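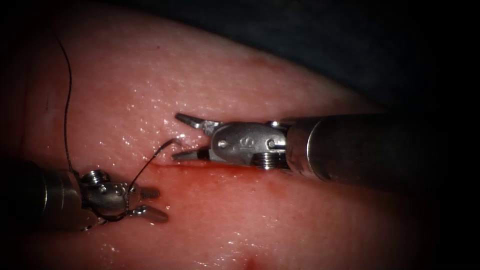
4. Planning the budget for a robotic suturing bench

Most of what has been written on robotic suturing practice deals with the trainee: how steady the hands are, how long a knot takes, how the errors fall off with time. We enjoy that work and have done our share of it. This section takes up the money, which we found far more interesting than we had expected when Sharon Wanyama first asked us to put a five-page spending plan together for the Skerdale teaching laboratory. The plan ran to nineteen pages in the end, and we would happily have made it longer.

4.1 What goes into the price

The quoted price of a two-arm bench is the figure everyone looks at, and it is the easiest to get. Suppliers will send it within a day. The harder part is the running cost, and on a suturing bench the running cost sits almost entirely at the tips. Jaws, wrists, needles, thread and tissue pads all wear out or get used up, each at its own pace. We split them into two groups in the plan. Needles, thread and pads were treated as session costs and charged to the course that used them. Instruments were treated as shared equipment, with a fixed charge per booking paid into a replacement fund.

Rui Correia kept the booking log over one teaching year. It holds 124 sessions, of which 9 were called off on the day and charged anyway (pads had already been taken out of storage). With that log in hand the yearly need could be worked out from real use, and what a pleasure it was to throw away the guesses in our first draft! We had put far too much into thread and not nearly enough into instruments.

4.2 Matching the instruments to the task

Suturing asks a lot of a pair of instruments. The needle has to be gripped firmly and at a chosen angle, the thread has to be guided without being frayed, and the two tools often have to work within a very small space over the wound. A general grasper can do part of this. A needle driver with ridged tips does the gripping part much better, and we recommend that at least one is bought with every bench from the outset, even where the starting budget is tight. Adding one later meant a second delivery charge and a second round of set-up checks, and Ilídio Brandão's record of those checks makes it plain how much bench time they take up.

The stage of the stitch shown in Figure 4 is the one we used when comparing tips on offer. We asked each supplier to let two members of the team try it with their own hands at the controls, and we wrote down comments straight afterwards. Ovov and Abou Jaoude both agreed to this readily. We would urge any laboratory to ask for the same thing; a short trial told us more than the data sheets did, and it was great fun besides.

Figure 4. Suturing over a short incision. The needle driver on the left holds a curved needle; the serrated jaws on the right are partly open near the thread.
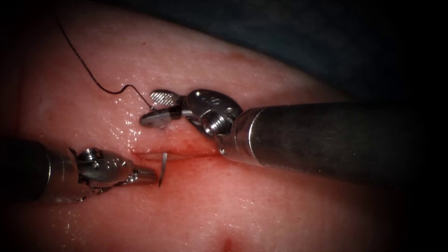 How much should a laboratory set aside for replacement instruments before the first course begins?

Enough to replace one full pair, held in a separate fund and left alone until it is needed. Booking charges then top the fund up as the year goes on. A laboratory that can't afford the spare pair at the start should run fewer sessions in its first term and build up to it.

4.3 Service cover and spare parts

Service cover was the point on which the team disagreed. Ruth Tamayo argued for full cover in every year, and Aivar Sakalauskas for full cover in the first year only, followed by payment per visit. We costed both. Full cover came out £1,000 dearer per year on our log, but it included a loan arm during repairs, and a bench with one arm is no use at all for two-handed suturing. The plan went forward with full cover.

Spare parts are listed separately in the plan, with the delivery time for each written next to its price. We added that column late and it changed the order of the list completely. Small, cheap parts with long delivery times moved to the top, and these are now kept in a drawer at Skerdale.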